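Kullton opens its laundry-handling data program to outside contributors, with few details on what counts as a good example

October 2025

Kullton, the small automation company that has spent the past year trying to get a pair of robot arms to deal with household laundry, said Monday that it will start accepting recorded demonstrations from outside its own lab. The company wants people who already own a suitable arm to steer it through short tasks with clothing, record what happens, and send in the results. Those recordings will be used to train Lusaveo, the learning system Kullton hopes to sell to commercial laundries and, eventually, to households.

The announcement is long on ambition and short on specifics. Kullton says it wants "variety at scale." It doesn't say how much of either it has today, and a spokesperson declined to give a total for recordings made so far.

What the company did provide is a starter kit for contributors. Each participating site will be asked to record 100 demonstrations of a single garment task before moving on to the next one. There are 7 tasks on the first list, ranging from picking up a sock to turning a shirt right side out. Each recording can run no longer than 40 seconds. Contributors who finish a full task get credit toward use of Lusaveo when it is released, though Kullton has not said what a credit will be worth or when a release might come.

The basic method is familiar by now. A person controls the arm directly, the software logs camera footage along with the position of every joint, and the system is later trained to produce similar motions when it sees similar things. It has worked well enough on tasks with hard objects, where a cup is the same shape in the morning as it was the night before. Clothing is a tougher case. A towel dropped twice on the same table lands in two different heaps, and nobody has shown convincingly how many heaps a system has to see before it can cope with a new one.

Kullton's answer is that more recordings will settle the matter. That may be right. It is also what every company in this line of work says when it is about to ask other people for recordings.

There are reasons for caution. The first is quality control. In the lab, Kullton's own operators go through a training period and work from a written procedure. Outside contributors will get a nine-page guide and a sample set. The guide tells them to "grasp the garment naturally," which leaves a good deal of room. One person might take a sock by the opening every time. Another might grab the middle and hope for the best. Both would be following the instructions, and a system trained on the two together could learn something halfway between them that doesn't work at all.

Kullton says a review step will catch poor recordings. Asked who does the reviewing, the company said the first pass is automatic and is handled by a tool called Bai, which checks that the files are complete, that the cameras stayed on and that the arm finished near its resting position. Those are useful checks. They don't tell anyone whether the garment ended up where it was supposed to go. A second pass by human reviewers will cover "a meaningful portion" of what comes in. The company would not put a number on that portion.

The second concern is what the recordings leave out. The guide asks contributors to delete any attempt in which the garment is dropped and not recovered. Plenty of groups do this, on the theory that a system should only copy success. Others keep the failures and label them, arguing that a machine which has never seen a dropped sock has no idea what to do with one. Kullton's position is that failures "add noise at this stage." It offered no test results in support, and the documentation for Lusaveo doesn't mention any.

Then there is the setting. Contributors are told to use a plain, light-colored surface with even lighting and to clear away everything that isn't part of the task. It makes for tidy data. A bedroom floor or the inside of a dryer is a different proposition, and the first list contains nothing that comes close to either. The company says cluttered settings will follow in a later round, with no date attached.

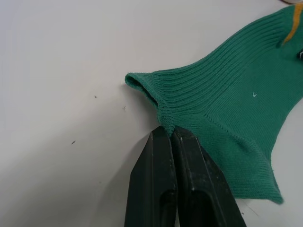 The sock task is the one Kullton put at the front of its sample set, and it is a fair place to judge the program. Socks are small, cheap and easy to find, and the company says they were chosen because any contributor can lay hands on a few. As seen from the arm's wrist camera, the grip is on a bunched bit of green knit just beside the folded opening, with the two black fingers closed on it and the rest fanned out over a white tabletop. For lifting, a pinch like that may be fine. For pairing or folding, it matters a lot which part of the sock is being held and which layer, and a view this close doesn't take in the whole garment. The guide calls for a second, overhead camera "where available." A contributor without one can still take part, so some of the data will arrive with the close view only.

Kullton argues that the close view carries most of what a system needs at the moment of grasping. Perhaps it does, for that moment. Deciding where to grasp comes earlier, and the company's own demonstration video from June used three cameras throughout. The video also ran at several times normal speed, a fact noted in small type near the end.

The success figures deserve a careful reading too. Kullton's announcement describes a run of 100 sock pickups by Lusaveo with no human at the controls and calls the outcome "highly encouraging." The number of successful pickups isn't stated. Neither is the number of different socks used, or whether any of them had been kept out of the training data. A system that has watched a particular sock for weeks ought to be able to pick it up. The interesting question is how it does with the next one in the drawer, and the announcement leaves that alone.

The company isn't the only one asking for help of this kind. Sikano, which makes sorting equipment for hotel laundries, has been running a smaller collection effort with its own customers. Sikano pays by the hour and keeps failed attempts. It has also published the instructions its operators follow, including a page on how to hold each garment before a recording starts. It hasn't published results either, so there is little to compare beyond the paperwork, but an outsider can at least see what its operators were told to do.

Ownership of the recordings is another loose end. Under Kullton's terms, contributors keep the right to use their own files but grant the company a permanent license to use them for any purpose, including purposes unrelated to laundry. They may not pass the files to a competing program. For a hobbyist with one arm on a desk, the trade may look harmless. A university lab or a small business would do well to read the terms twice, particularly the clause that lets Kullton change the credit scheme without notice.

Kullton says contributors can withdraw at any point. Recordings already used in training will stay in the system.

None of this means the project will fail. Handling cloth is a real problem, there isn't enough public data on it, and a large shared collection could be useful even if Lusaveo never folds a shirt. But the files won't be shared under the present terms, and the case for the system itself rests on a video, an adjective and a nine-page guide. A short table of results on unseen garments would do more for the company's standing than another call for contributors.

Applications are open now through the company's website. Contributors need an arm with a two-finger gripper, a wrist camera and their own supply of clothing. Kullton says the first accepted sites will be told by email, and that it will report on progress once the first round of tasks is complete. It did not say what the report will include.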